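How to get the most out of a shop's members' evening (without blowing the lot on candles)

I've been going to the autumn shopping evening at Negri, our local books and gifts place, for nine years now, and I've made every mistake going. I've queued for the wrong till, forgotten my card, bought a jigsaw I already owned. So when Mabli Harries asked me how I manage to come home with most of my Christmas presents done and change in my purse, I said I'd write it all down. It works for any shop that does a discount night, really.

Step one: read the small print on the flyer

I know, I know. But do it with a pen. You're looking for what the headline discount includes. Some shops fold your usual loyalty money off into the big number, so you won't get both, and some leave out whole sections (at Negri it's always school books and anything electrical). Put a ring round the exclusions. Then look for whether the offer runs into the following day, which is when I'd go if crowds bother you. You miss the mulled apple juice but you can see the shelves!

Step two: make the list at home

Go through everybody you buy for and put a rough idea and a top price next to each name. Mine is on the back of an envelope. Samuele Orlandini does his on a spreadsheet and it takes him longer than the shopping.

Leave a couple of lines blank at the bottom for things you fall in love with on the night, because you will. Better to have planned for it.

Step three: check what's in the cupboard first
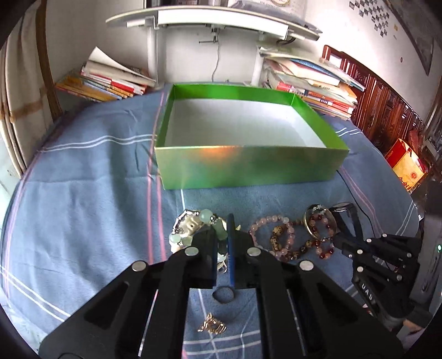 Wrapping, tags and boxes are where the money leaks away on these nights, as they put them right by the till and you're tired by then. Have a proper look at what you saved from last year before you leave the house. I tip everything out on the bed and sort it into paper, ribbon and boxes, and anything crushed goes in the recycling. A big open box with a shiny metallic green inside, like this one, doesn't need any wrapping paper at all: put some tissue in the bottom, pile your bits in and you've got a hamper. Measure it before you go, too, and write the size on your list, so you don't buy a cookbook that won't lie flat in it.

Step four: do a dry run

If you can pop in a few days earlier, do. Note down the shelf prices of the things you want. I don't think shops are out to trick anybody, but a price you've written down yourself is a great help when you're trying to work out thirty per cent off with someone's rucksack in your ear. My little trick is to knock off ten per cent, then do that same amount three times over. Round to the nearest pound and you're close enough.

Ask about stock as well. Renzo Bianchini on the front desk at Negri will happily tell you if there are only 2 of something left, and he'll tell you whether holding things back is allowed. (It isn't on the night. It is before.)

Step five: get there at the right time

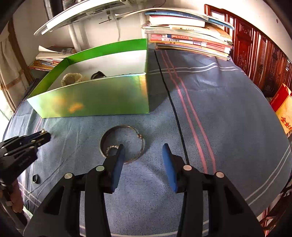
The first half hour is all keen people like me, and the last half hour is all people who came straight from work. The gap in between is lovely. If there are visiting stallholders, go round them first while they still have samples out and time to chat. Last year the Avberg table had soap and the Sakemitz one had notebooks, and both had sold out of the nice ones well before closing.

Shop from the top of your list down, dearest presents first. The discount is worth most on those, and if the queue gets silly you can leave with the small stuff undone.

Step six: at the till

Have your membership card in your hand. My number is 3405 and I can recite it in my sleep, but they still need to see the card. Ask for gift receipts before the sale goes through, and check what happens with returns, as some places only give credit on discounted things. If there's a donation box for the food bank, drop your tins in on the way in so you're not lugging them about.

Step seven: when you get home

Cross off the names straight away and stick a note on each present saying who it's for. I skipped this once and Settimio Fontana got a book about knitting. He was very nice about it. Receipts go in one envelope, presents go on top of the wardrobe, and then I put the kettle on.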